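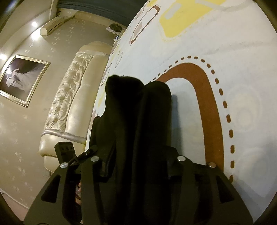
Unit 46, fingers held almost together over the bed, left fingertip raised at its upper left corner.

Ticket: Surnau / hand-held gripper, unit 46
Reported by: Ainhoa Nieto
Category: fingers, linkage, zero offset
Status: closed

Problem as reported
Width reading does not return to zero when the trigger is released and squeezed again. Residual reading is 2 mm with the fingers fully closed by hand. Started in January after the finger covers were changed. Thin items (pillowcase hem, drawstring) slip out of the grip at the tip.

First look
The left finger sits slightly taller than the right in the camera view. Its tip is lumpy and has a small corner standing up at the upper left, with a few fibers on the top edge. Right fingertip is smooth and domed. All four silver screw heads are present on the mechanism, two per side. Could not judge tightness by eye.

Checks
1. Power cycle, re-zero with trigger fully squeezed. Reading went to 0, then back to 2 mm after a few strokes. Not a saved-offset problem.
2. Outer screws, left and right. Both tight.
3. Inner screws at the tops of the linkage bars. Right was tight. Left took a quarter turn. Re-zeroed, residual smaller but still there.
4. Side play at the fingertips with the trigger held. None on the right. Left finger rocked a little until the inner screw was done, then stopped.
5. Left cover pulled off. Material was bunched under the tip and had not been pushed all the way down. Adhesive had let go at one corner.

Comment, Ainhoa Nieto
I fitted that cover at the bench at Indimmont and it went on harder than the right one. I did not re-zero afterward - the sheet we have says to do it after a linkage change and does not mention covers.

Fix
Old left cover discarded. Finger wiped down with alcohol and left to dry for 5 minutes. New cover seated from the tip downward, pressing the material into the groove side first. Left inner screw backed out, threadlocker applied, refitted. Fingers closed and opened by hand to check that the bars run free inside the side plates. Zero set last, trigger fully squeezed, nothing between the fingers.

Test
300 open/close strokes. Zero held. Pillowcase hem gripped at the tip and lifted without slipping. Camera view rechecked, both fingertips visible at full close.

Follow-up
Setup sheet changed: re-zero after any work on the fingers, covers included. The other unit on Surnau still has its January covers. Check the left one before its next use and log the residual here, even if it reads 0.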